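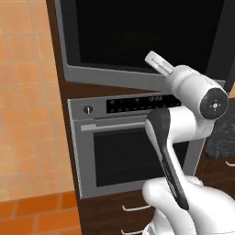

Figure 6.1 A simulated kitchen, with a robot arm placed in front of a wall oven. Reach studies of this kind are done before a purchase order is written.

Chapter 6
Planning and Paying for the Robot Cell

6.1 What the purchase price covers

Chapter 5 ended with a list of tasks and a short description of each one. The next job is to turn that list into a budget. Many first budgets are built from a single number, the price on the arm supplier's quotation, and many first budgets are wrong for that reason.

A quotation for an arm normally covers the arm, its controller, a teach pendant or tablet, and a set of cables. It may or may not cover the mounting plate. It seldom covers the tool at the end of the arm, the stand or rail the arm is fixed to, the safety equipment, the electrical work, or the hours needed to make the whole thing do its job. Read the exclusions page before the price page. If there is no exclusions page, ask for one in writing.

In this book the word "cell" means the arm together with everything needed to run it in one place. The budget is always a budget for the cell.

6.2 The Mbwambo case

The examples in this chapter follow one project from start to finish. Mbwambo is a contract catering company that runs a test kitchen and supplies reheated meals to office buildings. In September its operations manager, Obadia Wanyama, was asked to price a robot arm that could open an oven, load and unload trays, and close the door again. He was given a limit on spending and no limit on floor plans, which is the reverse of the usual case.

Two suppliers were invited to quote. Estora offered an arm on a fixed pedestal. Vundora offered a lighter arm on a short floor rail. The Vundora quotation was lower by 644 dollars, and the purchasing office wanted to accept it the same afternoon. Wanyama asked for a delay so that both arms could be tried in a simulated kitchen first. His notes from that work appear in the exercises at the end of the chapter.

6.3 Simulate before you order

A kitchen is a hard place for an arm. Doors swing into the space where the arm needs to stand. Handles are set at the height that suits a person. Wall ovens are often built into a cabinet with another appliance above them and drawers below, and all of these have to stay usable when the arm is parked.

Simulation software lets the planner put a model of the arm into a model of the room and check these things at low cost. In Figure 6.1 the base of the arm overlaps the right ends of two drawer handles in the view, and one link crosses the oven door handle. A single view does not show how much real clearance there is, so a planner would turn the model and measure before deciding anything. Even so, a view like this tells the planner which distances to measure first.

The following should be settled in simulation:

Reach to every handle, shelf, and control the arm must touch, with the tool fitted.
The full swing of each door, with the arm in its working position.
A parking position that leaves drawers and counters free.
The place where a person will stand to clean, load, or repair the cell.

Reach figures on a data sheet are usually given without a tool. A gripper adds length, and it also adds weight that must be subtracted from the rated payload. Mbwambo's trays were well within the payload of both arms on paper. With a gripper fitted and a full tray held at arm's length, only one of them kept a safe margin.

Enter the room dimensions from a tape measure and not from the architect's drawing. At Mbwambo, the drawing and the finished wall differed by 102 millimeters.

6.4 Building the cost sheet

Set up the cost sheet with one line for each item and four columns: item, source of the price, price, and confidence. In the last column write "quoted," "catalog," or "guess." A sheet with many guesses is acceptable in the first week of planning. It should not go to the finance office in that condition.

Group the lines under these headings: arm and controller; tooling; mounting and floor work; electrical and network; safety equipment and assessment; programming and setup; training; spare parts; service for the first 2 years.

Small items belong on the sheet too. Mbwambo's first version left out a washable cover for the arm, which the company needed under its own hygiene rules. The cover came from Plarkuten at 1,000 dollars with a spare. That one line was larger than the difference between the two arm quotations, and only one of the two arms could be fitted with it without a special order.

6.5 One-time costs and yearly costs

Keep these apart from the start. A one-time cost is paid once and is usually treated as part of the equipment. A yearly cost comes back, and it is paid from a different budget, often by a different manager. Software licenses cause the most trouble here. A simulation package may be free for a trial period and charged by the seat after that, and a vision license may be tied to the controller's serial number. Record the renewal month next to each license on the sheet.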